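Plivon Community > Robotics Help > Student Projects > Manipulation

Search all topics Go

Arm picks the right donut, then goes to pieces when a human holds out the tray

Ladi Dauda

We're a student team at Ternstead building a donut counter for the Temby Challenge service round. Two arms, a gripper on each, camera on each wrist, one fixed camera looking at the whole table. The customer asks for a flavor, the arm grabs the paper box with that donut in it, and the box is supposed to end up on a tray that a person is holding. Simple enough that our adviser called it "a nice warm-up." That was in April.

What works: picking. If the tray holder stays well back until the arm has the box, we're fine on any flavor. It grips the side of the box and lifts, and most of the time the donut stays level. We have 382 recorded demonstrations, all driven by hand by whoever had a free afternoon, and the picking half of the policy is better at this than I am.

What doesn't: anything involving the tray. As soon as the person leans in early, the arm slows down, drifts toward the tray, thinks about it, drifts back, and then hovers there like someone who has forgotten why they came into the kitchen. We logged trials last week and got a clean handoff on 54 percent. The rules say the judge holds the tray, and the judge may hold it "in any natural manner," a phrase I have come to hate.

Things we already tried:
Lowering the arm speed (same mistakes, longer to watch)
Retraining with more steps
Telling the tray holder to stand still, which worked great and is against the rules
Swapping the donuts around between trials

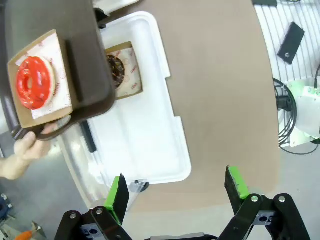
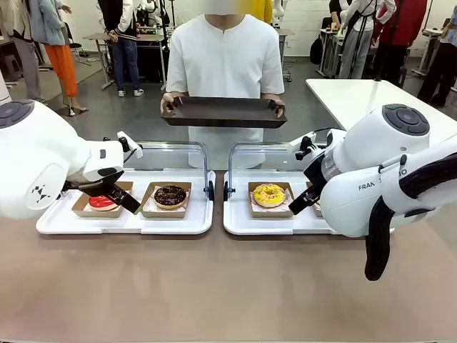 Both show the brown tray held up by hand, with the red glazed one and the chocolate one with sprinkles out.

My teammate thinks we should add a depth camera. I think we should look at the data first, mostly on the grounds that data is free and we've spent the budget on donuts. Who's right? And does anybody have a trick for handoffs to a person who won't hold still? We are not allowed to put markers on the tray. We asked.

Tags: imitation learning, handoff, wrist camera, competition, food

Esperanza Zabala

I coached a team through a similar round, so some of this will sound like an old person telling you to eat your vegetables.

Look at your first picture again and pretend you're the policy. The tray takes up the upper left and covers the edge of the box with the chocolate donut. The red donut is on the tray, big and shiny, and it's the best-looking thing in view. If most of your demonstrations have the closest donut as the one to pick up, you've taught the arm to like close donuts. Now one shows up on the tray and the arm gets interested. That could be your drift right there.

Before you buy anything:

Go through all 382 and mark when the tray first shows up in the wrist camera. Before the grasp, during, or after. My bet is that nearly all of yours are "after," with drivers who politely waited their turn. People are very considerate when they're recording data. Judges are not.

Then record a batch where the tray comes in early on purpose. We did 60 of those and they helped more than everything else we'd done that season. Have the holder come in from the left, from the right, too high, too low, tilted, pulled away halfway through. Include some where the tray already has a box on it. And have the driver finish the pick calmly anyway, because whatever nervous wiggle the driver makes, the arm will learn that too. We had one driver who paused to scratch his nose. The arm paused in the same spot until the end of the season.

Also change who holds it. If one teammate has been the customer in every recording, your policy may know that person's sleeves better than it knows trays.

I'd skip the depth camera for now. Shiny glaze, clear plastic guards and a glossy tray are three things depth cameras are grumpy about, and you'd be solving that in July when you could be recording.

One more check: when you say the handoff failed, split it up. Wrong box, never reached the tray, reached it and missed, reached it and wouldn't let go. Those are four different problems and a single percentage hides which one you have.

Régis Brunet

depth camera. we used one and came second

Esperanza Zabala (reply)

Second in the service round, or second in the one with the foam cubes?

Régis Brunet (reply)

foam cubes

Amparo Olmedo

Agree with Esperanza on the data. Adding two things from the boring end.

First, cut the job in half. Ours was one long policy and it kept forgetting which part it was in. We split it into "get the box" and "give the box," with a plain check in between: is the gripper closed on something, and is the wrist above a set height? If yes, switch. It's ugly and there's an if statement in it that our captain refuses to discuss – but it can't go chasing the tray before it has something to put there. The second half then only ever starts with a box in hand, so it needs far fewer examples. We got by with 78.

Second, look at what the fixed camera can see at the moment that matters. In your second picture the left arm partly hides the red donut, and the right arm has a box behind it with only the edge showing. So at that moment the fixed camera is guessing on those, and with the tray in the way the wrist camera may be guessing as well. Try moving the fixed camera higher before you record the new batch. Do it BEFORE. We moved ours after, and I don't want to talk about that week.

For letting go, use contact. Lower slowly until the arm feels the tray push back a little, then open. A person's hand gives a bit, so set the threshold lower than you would for a table. Test it with an empty box first. Tymoshchuk, the lab next door to us, still has a pink stain on the floor that's ours.

Ladi Dauda (reply)

Went through the recordings with Ada Colombo last night. Tray visible before the grasp in hardly any of them, and in nearly all of those it's Ada holding it, same spot, same height, same white shirt. So that's embarrassing. Camera goes up tomorrow, then we start recording rude customers. Ada has asked to be the rudest.

Will post the split of the failures once we have it. So far "wouldn't let go" is winning.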